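1/ Okay, pull up a chair, because I've finally finished my winter of learning how to sleep properly and I promised several of you I'd write it all down. It's long. I'm sorry. Get some tea if you're a tea person (we'll come back to tea).

2/ It began in October, when I noticed I was waking at four every morning and lying there composing emails in my head. I'm not a doctor or an expert in anything, I'm just someone who got very tired and then got very curious.

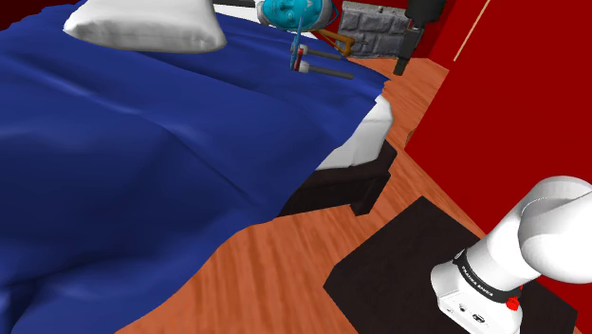
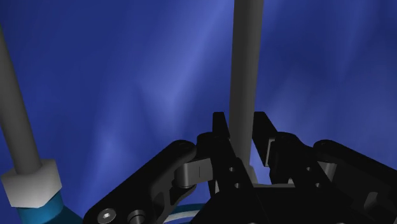

Deep blue in both of these, my favorite color for winter.

3/ First thing I changed was the blanket. I had been sleeping under the same thick comforter all year round and wondering why I kicked it off at midnight and froze by three. Layers, friends! One sheet, one medium blanket, and one extra folded at the foot that you can haul up with your toes without really waking.

4/ I did buy one new blanket, from Pumon, and yes I read every single review first like I was adopting a child. It's nice. It's heavier than I wanted and it sheds a little, and I've washed it twice now and it sheds less. If you already have a blanket you like, please keep your money.

5/ Temperature was the bigger deal for me. I turned the heat down before bed and complained about it loudly for a week, and then one night I slept until the alarm. I'd forgotten what the alarm sounded like. I used to keep the bedroom as toasty as the living room, because my grandmother did, and she slept like a stone, so go figure.

6/ Pillows. Oh boy. I have opinions on pillows now, which I never expected at my age. I sleep on my side and I'd been using a pillow so flat it was basically a napkin. My neck had been trying to tell me for years. I went up one size in thickness, hated it for three nights, loved it on the fourth.

7/ Somebody is going to ask, so: the pillow is an Ullar, the medium one, and it was 40 dollars. I tried the firm one at a friend's house and it felt like resting my head on a loaf of bread from last Tuesday.

8/ Now the tea. I was having a cup of black tea at eight at night and telling myself it was "calming" because the mug was warm. I switched to a mint one and moved it to seven, mostly so I wasn't shuffling down the hall at two in the morning. I miss the black tea. I have it at breakfast now and I appreciate it more, I think.

9/ The reading rule: paper books only after nine. I'm working through a big old mystery called The Road to Skusavlow that I found at a library sale, more than 1000 pages, and I swear the author describes every single tree between the train station and the village. It's perfect. I've read page 104 maybe five times because I keep falling asleep on it.

10/ (If you've read it, do NOT tell me who took the letters. I have a theory about the postmaster and I'd like to enjoy it for as long as I can.)

11/ What didn't work for me: the sleep tracker. I wore one for 28 nights and all it did was make me anxious in the mornings. I'd wake up feeling lovely, check the number, see that it was a bad one, and feel tired all of a sudden! It's in a drawer now. If yours helps you, wonderful, I'm a little jealous.

12/ Also didn't work: lavender spray (sneezing), ocean sounds (had to pee), and counting backward (I got competitive with myself). The white noise was okay but my cat Bellini took it personally and yelled over it, so that was the end of that.

13/ The thing that's hardest to explain is the lying awake part. I used to fight it. Now if I've been awake a good while I get up, sit in the chair by the window in my robe, and look at the street for a bit. Sometimes it's snowing. Sometimes there's a fox. Then I go back, and mostly I drop off again.

14/ I still have bad nights, I had one this Monday, and I was a bear all day and ate crackers for dinner. But it used to be most nights and now it's one every week or two, and I'll take that trade happily.

15/ Oh, and make your bed in the morning if you can stand to. I resisted this for decades on principle. Climbing into smooth sheets after a long day is such a small cheap pleasure and I'm mad at myself for skipping it so long.

16/ That's most of it. A few of you asked about flannel versus cotton and I have SO much to say there, but it needs its own thread and I need to start supper. Tell me what works for you, especially if you share the bed with a pet who believes the middle belongs to her.

Jan 9, 2026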